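Search this site Type a word and press Enter

How We Teach a Gripper to Pick Things Up

Hi! I'm Irena, and I'm in the Fleltetti robotics club. My little cousin asked me how a robot knows how to grab stuff, so I wrote this for her (and for you!).

Think about picking up a squishy bag. You don't measure it, do you? Your hand just sort of knows. A robot hasn't had years of practice like you have, so we show it how, over and over, using grippers we hold in our own hands. You hold one in each hand, and it's a bit like wearing crab claws!

The two fingers open and close. Before you grab, you open them nice and wide. Then you slide forward until there's a finger on each side, and close them gently. Boxes and soft pouches are good things to practise on. A box keeps its shape, but a pouch goes all wrinkly and puffs out in funny places, so I think pouches are way harder.

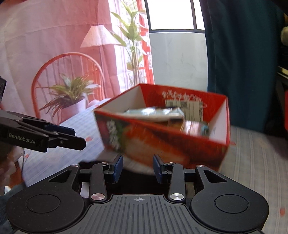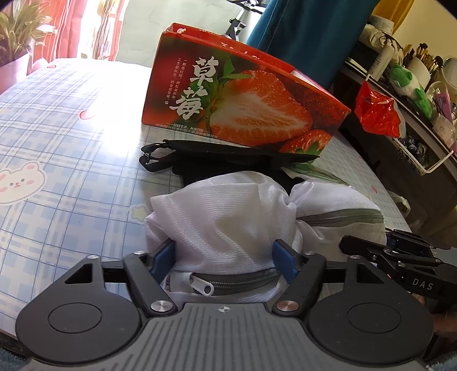 Dark blue finger pads at work in our packing project.

My favourite part is using both hands together. Try it at home with two pairs of kitchen tongs and a rolled-up sock. Can you pass the sock from one to the other without dropping it? I tried it 40 times and my arms got so tired!

Narayanan, our coach, says to go slowly and start again if you fumble. We want nearly 300 tries finished by October, so there's lots of grabbing to do. Wing-sze is the fastest at the moment, but I'm catching up!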